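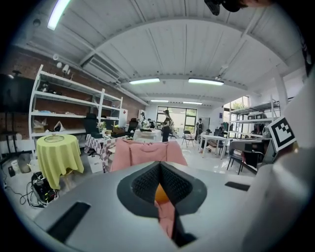
Fig. 1. Hand-held gripper with a pink garment at the mouth of the funnel. The square marker is on the upper corner of the white housing.

Home | Handouts | Parts list | Workshop diary | Contact
Search this site Go

Plendside Shared Workshop
Build course, handout 3: Getting the gripper to behave with cloth
2022-09-25

Welcome back! Last session was all brackets and glue, so this one is the reward. By the end of the evening you should have your own gripper body closed up, the funnel seated and a first set of cloth trials written down. Bring a T-shirt you don't mind creasing — thin jersey is the kindest to start with, and denim is a pig.

1. The funnel

Look again at Fig. 1 before you fit yours. The rim is thick and rounded, and there is a V-shaped notch pointing down. Both matter. Cloth slides over a round rim and snags on a sharp one, so go round the whole edge with 200 grit paper and then run an old pair of tights over it. If the tights catch, keep sanding.

The notch gives the fabric somewhere to go. In the figure a strip of pink hangs down through the slot while the rest stays bunched in folds just past the rim. I love how much you can read from the folds alone. A raised fold on each side is what we look for in this course, and if yours are lopsided, check that the funnel is sitting square in the body.

2. Lining

The inner walls have a black textured mesh. We are using the Sanen mesh from the parts cupboard, cut 30 mm deep. Cut it a touch long and trim it once it is in. Glue goes on the wall, never on the mesh, or it fills the texture and you have made yourself a very nice slide.

Those of you who tried felt last time will remember how the sock came straight back out. Keep your felt pieces, we want them for the comparison in section 5.

3. The marker

Print the marker sheet at full size with scaling switched off in the print box. Matt paper please! Shiny paper throws back the ceiling lights and the tracking goes to bits. Stick the square flat, leave its white border on, and measure from its centre to the rim of the funnel. Write that distance inside the housing in pencil. You will need it for the Pullico script, which asks for it the moment it starts and sulks if you leave it blank.

The marker may tilt, as ours does. What matters is that it stays at the same tilt from one trial to the next, so two screws and a dab of glue.

4. First trials

Put the garment on a plain table, loosely heaped. Bring the gripper in slowly with the notch facing down. Stop as soon as cloth touches the rim and let go of the breath you are holding (everyone does it). Then draw in gently.

Write down: fabric, lining, which way you came in, and whether the cloth stayed put when you lifted. A "no" is just as useful as a "yes". The log sheet has room for 300 lines across the whole group, and I would dearly love to see it full.

5. Comparing linings

Work in pairs. One holds the gripper, one writes. Do the same T-shirt with mesh, then felt, then bare plastic, and heap it afresh each time. Obradović's notes on folded cloth are in the blue folder if you want a longer read, and the drawings in there are lovely.

For next time

Finish your log. Charge your battery pack. Have a think about towels, which are thick and loopy and will probably need a wider notch.

Contact the workshop | © 2022 Plendside Shared Workshop | Back to top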